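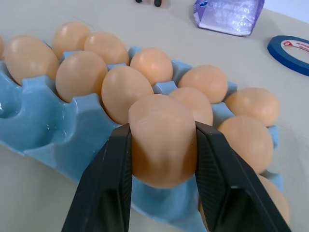

I'd been promising myself a trip out to the Kettunen lab ever since I missed their open day in October, so when Jarmo Laaksonen wrote to say I could come on February 19, 2018, I was on the early train before I'd even checked the fare. (It was awful. Don't ask.)

Jarmo's group are working on what they call Berby, a way of teaching a two-armed robot to handle fragile things by copying people. You steer the arms through the job yourself, the arms remember what you did and what the cameras saw, and a network learns to pick the next move from that. They've now got 3,158 recorded goes, and eggs are the favourite test because an egg tells you straight away if you've squeezed too hard!

The result they were all keen to talk about came from leaving the wrist cameras in. With only the view from the head, the trained robot managed 28 per cent of its egg placements. Add the close-up view from the wrists and it went up to 85. Same arms, same training data otherwise, and I made Jarmo say it twice.

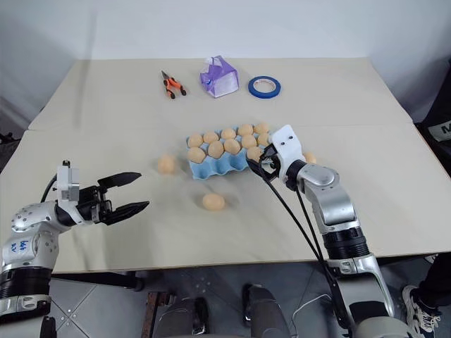

Why does the close-up view help so much?
Mostly because the gripper hides the egg from the head camera just when the last few millimetres matter, and the wrist camera can still see it.

I had a go at steering too, and was dreadful at it. My left hand kept wanting to do what my right was doing. Lunch was pea soup in the Tridel building across the yard, and then Jarmo showed me the plots for the next round, where they'll try the same method with 5 new objects. Soft fruit is first on the list, and he's dreading the plums.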